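Courses > Home Design Basics > Handouts > Week 5: Storage

Okay, storage week! My favorite, and I know some of you think it's the dull one. Before you buy or build a single cabinet, go home and make a list of what you own that has no place to live. Last November I did this for my own hallway and came up with over 60 things (mostly scarves and dead batteries, I'm afraid).
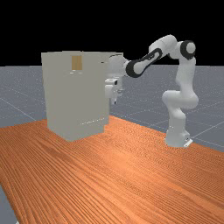 Fig. 1. A tall cabinet on a wooden tabletop.

Now, depth. People always want deep shelves, and then the stuff at the back is never seen again. For a pantry I'd go much shallower than you think, and I'd put the things you reach for daily between hip and eye height. Heavy pots go low, please!
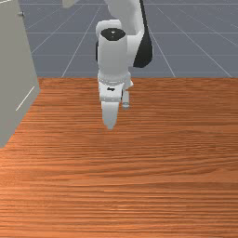
Same goes for doors, by the way. Draw the swing on your floor plan, all of it, and then draw yourself standing there holding a tray. In the Undthorpe kitchen we looked at last time, the pantry door and the oven door wanted the same 80 centimeters of floor, and a sliding door would have fixed it for not much money. 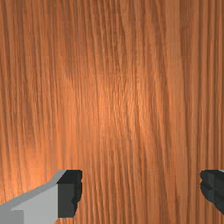
Seija Manninen wrote back after the last handout that open shelves suit her far better than doors, as she forgets whatever she can't see. Fair enough, and I've added open shelves to the reading (Rees, chapter 8).

For next class: bring your list, a tape measure and one rough floor plan. Pencil is fine. If you're paired with Bayu Lumenta, your slot moved to after the break.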